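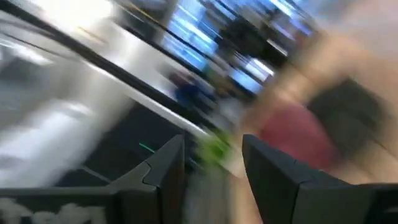
Kristóf Hegyi reckons the hardest thing to teach a robot is when to slow down, and that most of us would make poor teachers of it because we've never noticed ourselves doing it. He told me so before I'd got my coat off, and then he put a controller in my hand and let me find out for myself.

I had come to Lūse for what I supposed would be a morning of watching. The workshop sits above a printer's, up a flight of stairs steep enough that you arrive needing a chair, and for most of the past year the people there have been trying to pass on a perfectly ordinary human skill. They want an arm to pick small things up off a table and put them where they belong. My niece could do it at two, and did, mostly into the video recorder.

There are two ways of going about the teaching, and Lūse uses both. In the first you take hold of the arm itself and lead it along, rather as you might guide a child's hand round the letter S. The motors go slack enough to let you, and the machine remembers where it has been. In the second you stand back with a controller and drive the arm from a little way off, your wrist turning its wrist, your finger and thumb closing its two fingers. Every go you have is recorded, both your movements and what the small camera down by the gripper saw along the way, and all those goes are gathered up and used for training.

Orysia Pavliuk, who looks after the recordings, showed me some of the camera's work before my turn. I was not prepared for how much of it is a smear. Anyone who has filmed a birthday party while walking across the room will know the sort of thing: the far end of the place turned to slanting streaks, blue light and white wall and a person in dark blue all dragged along the same way, and a lime-green something between the tips of the fingers that might be anything at all. Only the fingers themselves stay crisp, being fixed to the same wrist as the camera, so that wherever it goes they go too.

"People want to throw these away," she said. "I did, in the beginning. But the arm has to move to get anywhere, and when it moves that's how the world looks to it. If we only kept the tidy pictures it would be lost every time it hurried."

The collection they are building is called Berkier, after a street one of them used to live on, and the target for the first stage is 2,000 goes. They had 323 on the morning I visited. I added eleven, of which Orysia was kind enough to keep four.

My first attempt was dreadful. I went at the table the way I go at a supermarket shelf, straight in, and overshot by a hand's width, and then crept back in such tiny frightened steps that Aigars Ramanauskas went off to put the kettle on and came back with it boiled. He was very nice about it. He explained that the creeping does more harm than the overshoot, as the machine will pick up the hesitation along with everything else, and they once had an arm that stopped dead halfway to every object and seemed to think about it. They traced that to a week in September when he had been driving with a bad cold and pausing to sneeze.

So you learn to be smooth, which means you begin to watch your own hands. I noticed that I open my fingers long before I get to a thing, and rather wider than it deserves. I noticed that I turn my wrist on the way and not at the end. By the eighth or ninth go I had stopped looking at the arm altogether and was looking only at what I wanted, and that, Kristóf told me, is when the recordings start to be worth having.

He doesn't think a large pile of goes will do the job by itself, mind you. They tried 500 of a single simple pick last year, all driven by the same steady person, and the result was lovely until somebody moved the table. Now they pass the controller round. Left-handers are especially welcome, as are the impatient, within reason.

I asked whether the arm was any good yet. Aigars wobbled his hand in the air. It manages well on the things it has met and goes a bit vague on the rest, and it still comes in too fast on anything near the edge of the table. They'll have another look when they reach 1,000. In the meantime there is a sign-up sheet at the bottom of the stairs, and if you have a free hour and a reasonably steady hand they will give you tea, and the better of the two chairs.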